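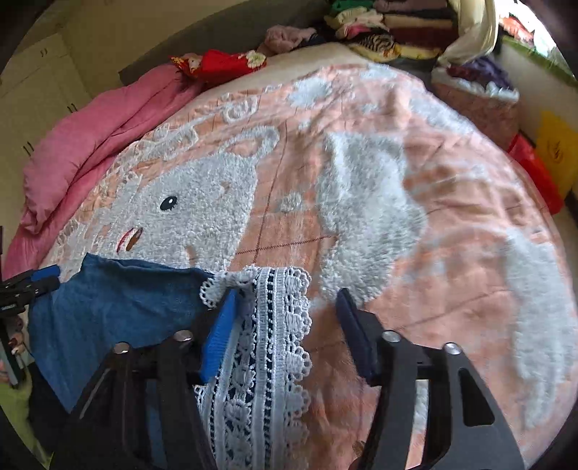
## Visit report: Grajales bedding finishing plant, 13th July

Attended with Nidia Agudelo. Our host was Rosaura Sotelo, who runs the finishing floor. The plant takes in knitted fleece by the roll and ships hemmed blankets, mostly in twin and full sizes.

### Receiving and brushing

Rolls rest for a day before they are opened. Each is logged by width and weight, then run face up through the brushing line. Line speed on the day was 40 feet per minute. Sotelo prefers two light passes to one heavy pass, as heavy brushing thins the base knit and shows up later as shedding.

### Raised patterns

The two-tone goods were the main interest for us. The pile is left high in the motif and cut low in the ground, so the pattern can be felt as well as seen. A fleece of this general type, white swirls and leafy shapes standing up from a pale salmon ground, has its pattern raised above the ground.

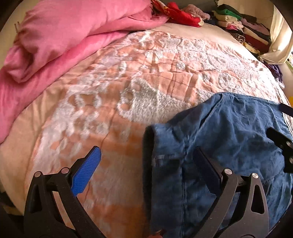
Does the raised pile flatten in storage?

Under vacuum packing it does, and recovery depends on the time in the bag. The plant now ships in loose sleeves, 110 to a pallet.

### Hemming and inspection

Hems are turned twice and lockstitched. Lot 1017 was on the inspection table, held for skipped stitches at the corners. Rehema Mugo traced the fault to a worn feed dog on one machine. Daily output is 3000 pieces when both shifts run.

### Open points

- Wash test results for the low-pile ground, due from Agudelo.
- Lint disposal was not shown.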